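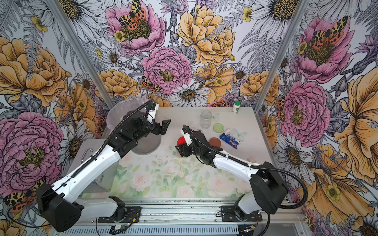

About Karaki

Hi, I'm Asnakech Tekleab, and I run Karaki, a small language school above the bike shop on Grodby Street. We teach Amharic, Swedish and Persian to grown-ups, mostly in the evenings, and mostly to people who swore in high school that they'd never open a grammar book again. Welcome!

I didn't plan on any of this. I was doing payroll for a shipping company and giving Amharic lessons at my kitchen table to a neighbor who was marrying into an Ethiopian family and wanted to follow the speeches (she did, and she gave one too). Her brother-in-law signed up, then his boss, and after a while my kids had no place to do their homework. So I rented two rooms, painted them over a long weekend in March, and put a sign on the door.

Mesfin Seyoum came on board that first spring and still teaches the beginner Amharic classes. He wrote our alphabet workbook, which is 108 pages long and has been corrected in pencil by pretty much everyone who has ever used it. Inger Ragnarsson does Swedish. Her classes are loud, there's a lot of singing, and I've stopped apologizing to the bike shop. Omid Rezaei joined us for Persian and also runs the reading group, where they've been working through the same fat novel for longer than I'd like to admit.

Classes are small and you'll be talking in the first ten minutes. We don't give grades. If you miss a week, your teacher will send you the notes and you can sit in on another group – just call first so we can find you a chair.

A term costs $124, books included, and you can pay in 2 parts if that's easier. Bring a friend along to your first class for free. We also do private lessons and wedding-speech coaching, which has become a real thing for us, and I love it.

Our library shelf is open to students any time we're in. Zewditu Woldegiorgis looks after it and she'd really like the Swedish cookbook back, whoever has it.

Questions? Come up the stairs, second door on the left, or leave a message on the school phone. I do call everybody back, though it may be after dinner.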